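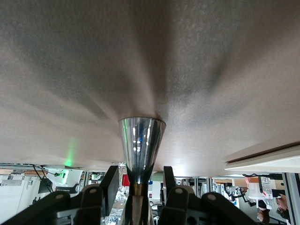 Page last changed: 2018-09-27

4.2 What counts as a measured drink

Figure 4. Polished metal cup with a flared bowl and narrow neck.

Most of the work on home drinking rests on a quiet assumption: that a person who owns a measuring cup uses it, and uses it the same way each time. We doubt this. The Kotunby survey asked 199 households how they poured spirits at home, and 100 of them said they "always or nearly always" measured. The question did not ask what they measured with, or how full they filled it. A respondent who fills to the brim and one who stops at an inner line are put in the same column.

The Bondent diary study is often cited as proof that measuring cuts the size of a drink. Its reported gap between measured and free-poured drinks is large, but the people who measured had chosen to do so. They may well have been careful drinkers already, and the diary form reminded them of the subject every evening. No one was assigned to pour by eye.

Shape (Figure 4) adds a further problem. In a cup that widens toward the rim, the top few millimeters hold far more liquid than the same depth near the base. A small error of the eye at the brim is therefore a bigger error of volume than it looks. Straight-sided cups do not have this fault to the same degree – yet neither study recorded which kind people owned.

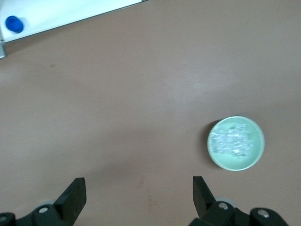 The Mastent project tried to get around self-report by weighing bottles before and after a week of use. This is a better idea than it was a study. Bottles were weighed in June, when many households had guests, and spilled or shared drinks were counted as the respondent's own. Of the homes that began, 6 dropped out in the first week, with no reasons given. Readers are told that the loss "did not affect the results," which cannot be known from the tables printed.

We do not claim that measuring makes no difference. The evidence so far cannot separate the cup from the person holding it, and advice to the public has run ahead of it. In what follows we treat "measured" as a statement of intent – no more.

Papers > Household Habits > Section 4

Reader comments (3)

I own two of these cups and they don't agree with each other. Would have liked a test of that.

You're a bit hard on Bondent. They do admit the self-selection in their last paragraph.

Is the Kotunby question wording available anywhere? The link in Section 2 is dead for me.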